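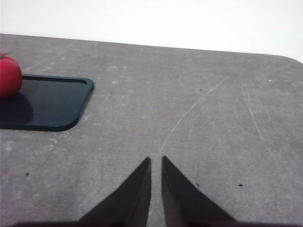
Dark tray on a gray tabletop

Zavia Rate Monitor
Central bank and interest rate data service from Drostow

Product overview
Zavia Rate Monitor is a subscription data service for banks, credit unions and corporate finance departments that need a dependable record of monetary policy decisions. The service covers 34 central banks. Each record shows the policy rate, the date of the decision, the size of the change and the vote, where the vote is published.

Subscribers may view the data in a web browser or download it as a spreadsheet. Historical series are included in every plan at no added charge.

What the subscription includes
Policy rate histories for all covered central banks
A calendar of scheduled meetings and the release of minutes
Inflation and employment series, 141 in total, with revisions kept on file
Email alerts when a decision is posted
Two user accounts; further accounts may be added at any time

Data standards
All figures are entered from the official statement of the issuing bank and checked by a second analyst before release. Corrections are logged and remain visible to subscribers. The service does not publish forecasts and does not offer investment advice.

"Our clients must be able to show where a number came from and when it was changed," said Marianna Sobczak, head of data services at Drostow. "The revision log was designed for that purpose."

Availability
The current edition was released on Jan 31, 2026. Coverage of reserve requirements will be added in May. Existing subscribers will receive the update automatically.

Orders and support
Plans are billed yearly. Price quotations are issued by the Udville office. Customers who hold a Dankwa terminal license should include the license number with their request.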